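The losing candidate puts the kettle on
December 13, 2018

She lost by two votes, and she would like to get that out of the way before the tea is poured.

"Everyone who comes in that door wants to say it and doesn't know how," she says, clearing a pile of leftover leaflets off the good chair so I can sit down. "So I say it for them. Two votes. There. Do you take milk?"

We are in the front room of her house in Brorkby, where the by-election for the town's vacant council seat has been the only topic of conversation for weeks. She agreed to talk to me on the condition that I leave her name out of it, and her opponent's too. Anyone local will know perfectly well who they both are, but she says she has seen her name on enough fences lately to last her until retirement, and I said that was fair enough.

The final count, after the recount, was 3403 to her opponent and the rest of us can do the subtraction. I had expected some bitterness. What I got was a long and very good-humoured afternoon, two pots of tea and a date slice that I would happily have driven out for on its own.

"I cried in the car," she tells me. "I won't pretend I didn't. I sat in the car park behind the hall and had a proper howl, and then I went back in and shook hands, and after that I felt quite hungry."

She had never stood for anything before this. She spent most of her working life in the office at Jodarard, the seed and grain merchant out on the highway, and she says that was where she learned how the town really worked: who was behind on their bills, whose road flooded, which farms had been sold without a sign ever going up. When the seat came vacant in May, a neighbour told her she should run, and she laughed. Then she went home and couldn't stop thinking about it.

"I'd been complaining about the Ó Flaithearta Bridge for years," she says. "Years! To anyone who'd stand still. And it dawned on me that I'd never once complained to somebody who could do anything about it."

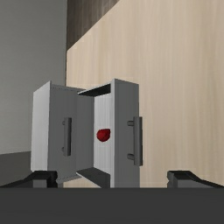

The bridge, for those who don't have to drive over it, is the single-lane crossing on the east side of town, and it was the issue that decided nearly everything. Her opponent wanted it replaced outright. She wanted it repaired and the rest of the money put toward the bus, which now runs so seldom that her older neighbours plan their medical appointments around it. She still thinks she was right, and she took me through the engineering report with a teaspoon for a pointer, page after page, to prove it.

"People told me you can't win on a bus," she says. "Well, I didn't, so I suppose they can have that one. But I very nearly did, and there are plenty of people on that council now who know the timetable by heart."

I asked her about the advance poll, where she trailed badly. Of the 683 early ballots, most went the other way, and some of her supporters have grumbled that the hours were hard on shift workers. She won't have a bar of it.

"The hours were on the notice, and the notice was in the post office window. If our people didn't turn up, that's on me for not reminding them. I was so busy knocking on doors in Plirkus that I forgot to ring my own street."

Plirkus is the newer subdivision past the rail line, and she is funny on the subject of it. She had been warned that she'd get a cold reception there – too new, too many commuters, no interest in town business – and on the first evening she very nearly turned around at the corner. Instead she was out until after dark. One household kept her on the step for so long, talking about drainage, that they ended up bringing her out a coat.

"I've still got the coat," she says. "I must take that back."

She had 2802 leaflets printed, a number she arrived at by counting the letterboxes on the town map and then adding a couple for her sister. A good many have ended up as shopping lists. There is one by the phone as we speak, with "eggs, stamps, ring re gutter" written across her own slogan.

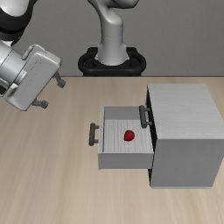 What surprised her most was how kind it all was, taken as a whole. There was some unpleasantness online, and a sign or two went into the creek, but she says she had steeled herself for far worse. On the morning after the recount her opponent rang to ask if they could go over the bus figures together. She said yes before she'd had time to be proud about it.

"We had a cup of tea at that table," she says, nodding toward the kitchen. "I told him he was wrong about the bridge and he told me I was wrong about the bridge. Then we got on to the bus, and we didn't do too badly. He's going to bring something to the February meeting. I've told him I'll be in the gallery with my knitting, so he needn't think he can wriggle out of it."

Would she run again? She takes a while over that one, and tops up my cup although I haven't asked.

"My husband says no. My knees say no," she says. "But the full council's up again the year after next, and I did get a lot of phone numbers in Plirkus. I'd start earlier. I'd ring my own street first. And I'd buy better shoes, I can tell you that much."

She wouldn't let me leave without the rest of the date slice, wrapped in foil, and a leaflet to write my own shopping on. The February meeting is open to the public, as they all are, and she asked me to mention that there are always seats.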